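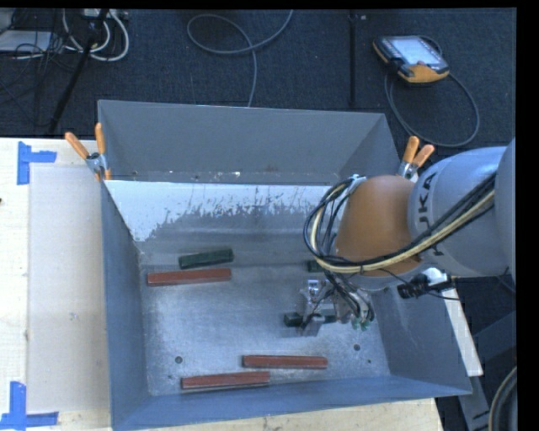

## Block bins: what we need back by the end of August

The block loan at Wenddale has grown to 2,294 pieces, and most of them come home in the wrong bin. Lorna Lamont and Sibusiso Mthembu spent two evenings on the shelves this month and have asked for a few changes to how sets are returned.

Red bars and green blocks can share a bin. They are borrowed together for the bridge and wall sheets, so there is no need to split them by color before you bring them in. Please keep the yellow and natural pieces out, as those belong to the Skilau sets and go on the lower shelf.

Lay the blocks flat on the bottom of the bin. They don't have to be lined up. What causes trouble is a heap, which hides chipped pieces at check-in. If you find one with a split corner, put it in the tray by the door and write the set number on the card.

The metal bins are scuffed and that's fine. Wipe them with a damp cloth and dry them before the blocks go back in. Please don't use scouring pads. Chunhua Fang has about 200 spare labels if yours has come off.

Tape, stickers and modeling clay should be removed before return. Clay is the worst of these, and one set in the spring took most of an afternoon to clean.

Sets are still limited to two per household or classroom. Ten are out past their date, and reminders went to those borrowers in August 2023. If you got one and have already returned your set, tell Lorna at the desk so she can correct the list.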